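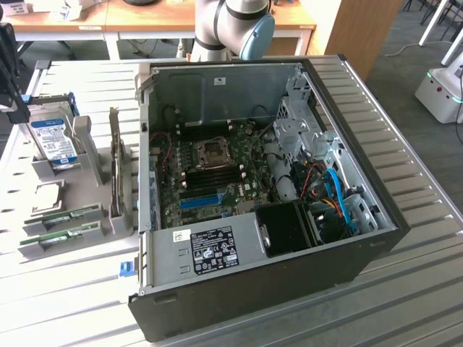
Can you rely on the cell when it reports that a memory module is seated?

Only as far as the hand check in step 9 bears it out. The SEATED message is a guess made from the force on the gripper and the height of the wrist. It has been wrong at Cirnham often enough for this section to exist.

Section 14. False SEATED reports and stuck modules

This section covers what to do when the arm has placed a memory module badly and the software says all is well. It also covers the opposite fault, where the module is in properly and the arm keeps pushing. Read the whole section before you touch anything. The supplier's own fault page runs to a few lines and tells you to restart, and restarting with the fingers over an open board is how we came to crack a slot in June.

What the messages claim, and what they are worth

Flidow (the control software) shows one of the following at the end of an insertion.

SEATED. The push force rose past the limit and the wrist stopped at the expected height. Flidow takes this to mean that the module is home. A module that has gone in at one end and caught on the slot wall at the other can give the same pair of readings.

SEATED, LOW CONFIDENCE. Treat this as a failure. We have not found a use for it.

RETRY. The force rose too early. The arm will lift, shift slightly and push again without asking. If you see this message and your hand is anywhere near the stop button, press it.

LOST PART. The fingers closed further than they should have. Usually the module has dropped. Look for it in the case before you look for it on the table.

CAUTION: None of these messages comes from a sensor in the slot. There isn't one. Flidow sees the arm's own figures and nothing else, whatever the coloured tick on the display suggests.

Before you start

Put the case on its side with the open face upwards and the side panel well out of the way. The processor should be out of its socket and in its pocket in the parts fixture. You will be leaning over the board, and a bare socket is easily spoiled by a dropped screw or a sleeve, so take off anything that dangles.

The computer under test must be disconnected from the mains. Check the plug yourself, even if the job sheet has been ticked.

NOTE: The Bielecka fixture has a pocket for each part and the arm goes to those positions blind. If a drive or a module has been put back crooked, the arm will pick it up crooked and carry the error all the way to the board. A fair share of the faults blamed on the gripper began in the fixture. Straighten the parts first, then start complaining about the gripper.

Stopping and clearing the arm

1. Press the stop button. Do not use the pause control on the display. Pause waits for the present move to end, and the present move may be the one doing the damage.

2. Wait 1000 milliseconds before you put a hand over the case. The manual for the Bristetti gripper gives this as the time the fingers need to hold still after a stop. We keep to it, though we would sooner have a figure with a test report behind it.

3. Write down the message on the display, with the time of day. Flidow clears it on restart and the log keeps only the message code, with the force reading rounded off so far that it is no help.

4. Look at the fingers from the side. You need to know whether they are closed on the module or merely near it. From directly above, the two look much alike.
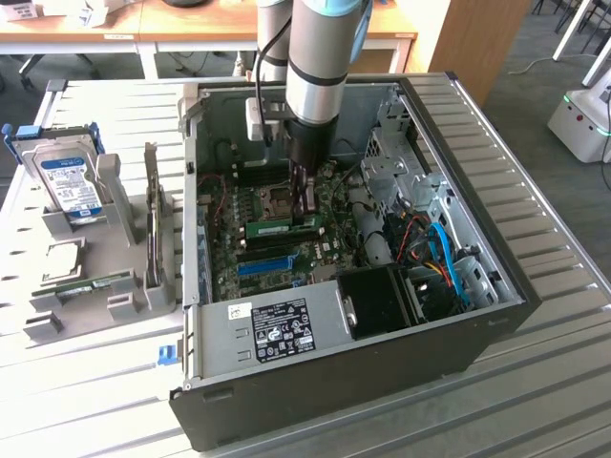
Annunziata Orlandini disagrees with step 4 as it stands, and has asked for her objection to be printed: looking from the side is not enough, she says, and the operator should slip a strip of thin card between finger and module before deciding anything, as she has twice seen fingers that looked open and were still gripping.

We have taken the point. Use the card. If it passes freely on both sides of the module, go to step 6. If it catches on either side, carry on to step 5.

5. Release the fingers by hand with the release screw on the gripper body. Turn it slowly and keep your other hand off the module. Do not use OPEN on the display for this. OPEN moves both fingers to their full width at working speed, and next to a full bank of slots there is no room for that.

CAUTION: Never pull the arm upwards while the fingers are closed. A module held at one end and seated at the other makes a very good lever, and the slot is the part that gives.

6. Put the arm into hand-guided mode and raise it straight up until the fingers are clear of the tallest part of the case. Go past the drive cage before you swing it sideways. The cage has bent tabs along it and the cables will snag on anything.

7. Park the arm and press the stop button again. Flidow will tell you that this is not needed. Hand-guided mode has dropped back to automatic on us after a long wait, with no sound and no change on the display apart from one small word in the corner. The supplier says this was put right in the last update. We have had the last update installed and we still press the button.

Checking the module

8. Look along the slot from one end, with your eye level with the board. The top edge of the module should run parallel to the slot for its whole length. If it slopes, it is not in, and you can stop reading the display.

9. Press lightly on each end of the module with a fingertip. It should not move. If one end goes down with a click, the report was false. Enter it in the book as a false SEATED even though the module is now properly in. A false report that has been quietly put right by a thumb is the kind we keep losing, and it makes the failure rate look far better than it is.

10. Check the latches at the ends of the slot. A latch that looks shut but swings freely under a fingernail has not caught. 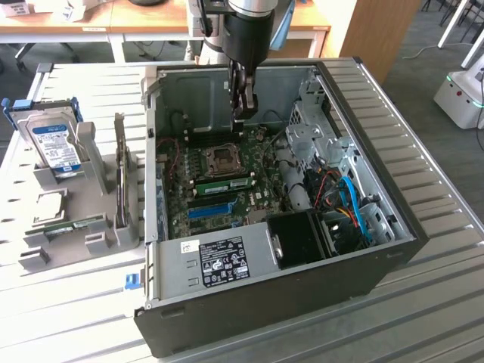 11. If the module has to come out, open the latches and lift it evenly by hand. Do not ask the arm to remove it. The REMOVE routine assumes a module that was fitted correctly, and you have just found out that this one wasn't.

12. Examine the gold contacts and the slot under a good light. Scraped contacts mean the module goes in the scrap tray. A mark on the slot wall means the board comes off the job, however slight the mark. Do not test a doubtful slot by letting the arm try again.

13. Return a sound module to its trough in the fixture, flat and facing the same way as before.

Restarting

Close the fingers to their rest position, then run the wrist height check from the service menu. The reading must match the one written on the card taped inside the cabinet door. If it is off, the arm has lost its reference, and every height Flidow uses will be wrong by the same amount. That includes the height it relies on to say SEATED.

Run the first insertion at the slow setting with your hand on the stop button. Carry out steps 8 to 10 on that module whatever the message says, and on the next one too.

If the same slot gives trouble again during the shift, take the cell out of use. Do not alter the push limit to get through the batch.

About the push limit

The limit can be changed from the settings page without a password, a choice we have queried and will go on querying. The value supplied is 1000, in Flidow's own units. The help text does not say what a unit is, and the reply to our letter said that it depended on the gripper.

Raising the limit makes RETRY messages go away. It does so by pushing harder before giving up, and a crooked module pushed harder is a broken slot. Lowering it produces more RETRY messages and, on our figures, no fewer false reports. Leave it alone. If you find it at some other value, note the value in the book before you put it back, and ask at handover who changed it.

Finger pads

The sales sheet says that the pads last for 2000 grips. Ours have started to shine well short of that, and a shiny pad lets the module tilt as it meets the slot. Look at the pads at the start of each shift, with the stop button pressed. Change both together. One new pad and one worn pad will hold a module at a slant, and you will be back at step 1 before the morning is out.

After fitting new pads, run the wrist height check again. The fitting sheet leaves this out.

Reporting

Enter every stop in the book, including those where the arm was in the right and you were over-careful. Give the slot, the message, the result of the fingertip check and the state of the pads. Do not write "operator error" unless you can say what the error was. The log file should be copied to the shared folder before the cell is restarted, as the restart writes over it.

For faults when seating drives or expansion cards, see Section 15.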